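Sallton Boxing Club - FAQs

When do you train?
Evenings, 6.30 till 8. Juniors finish at 7.15. Closed most of July.

How much?
£4 a session, first one free. Pay Yupin on the door, cash or card.

Do I need my own gloves?
Not to start. Bring wraps tho, we dont lend those.

Will I have to spar?
No. Plenty never do. If you want to, ask Baltasar - he decides when your ready. Gumshield and headguard or you don't get in.

Can I get carded for bouts?
Yes, medical first. Forms from Meron.
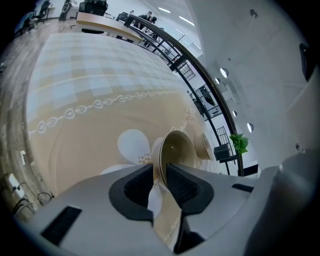
Can parents stay and watch?
Yes, upstairs only, not ringside please. Kettle's on from 6. Tea is in proper cups, the beige ones, so bring them back to the table with the checked cloth when done. No hot drinks near the ring.

Where do I park?
Behind the gym on Tadberg Lane. Or the 32 bus stops outside.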